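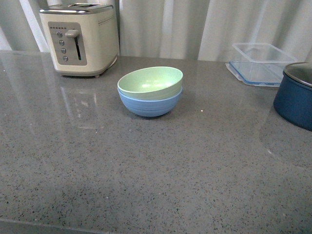

Keeping a Speckled Countertop Clean (and the Toaster That Lives on It)

I love my gray speckled counter, I really do, but it is a sneaky thing. All those little black and white flecks will hide a day's worth of crumbs, and then you lean on it in a nice sweater and find every one of them! So these are the habits I've settled into since we redid the kitchen in August.

Use your hand before you use a cloth. Run your palm flat across the stone and you'll feel what you can't see. I sweep the dry stuff into my other hand first, then wipe. If you go straight in with a wet cloth you just make toast paste and push it toward the wall.

Look at it sideways. Crouch down so the light from the window skims across the top and the smears jump right out. I do this with the curtains closed, by the way, because thin white ones let in plenty and there's less glare.

Go easy on the cleaner. A drop of dish soap in warm water does the daily job. I went through a whole bottle of something called Drurutano that promised a mirror finish and left streaks you could write your name in. Whatever you use, dry it afterward with a clean towel. The drying is what makes it shine, and I skipped it for years.

The toaster

Mine is a cream two-slicer with a brushed silver top, and I was wiping that top in circles until my neighbor Crescencio Sandoval set me straight. Go with the grain, side to side along the slots, with a cloth that's barely damp. Big difference.

Unplug it and let it cool all the way before you do anything else. Then pull the crumb tray if yours has one (check your booklet) and empty it over the trash. I do it every 20 breakfasts or so I tell myself, okay, it's more like when I smell something. For the edges of the buttons and the slot where the lever rides, a dry cotton swab is plenty. Never spray anything at the controls!

Lift it when you move it. Crumbs and grit collect around the feet, and dragging grit over polished stone makes me wince. And when you're toasting, pull it well out from the curtains. I slide... no, I LIFT mine forward every single time.

Bowls

I keep 2 bowls stacked out on the counter, the mint green one on top, and I'm not sorry. They're the ones we reach for all day. Make sure they're bone dry before you stack them or they'll stick together and the bottom one gets that stale smell. If they do stick, put a little cold water in the top bowl, stand the bottom one in warm water for a minute, and twist gently.

Next time I'll get into the drawer under the toaster, and that one may need a whole afternoon.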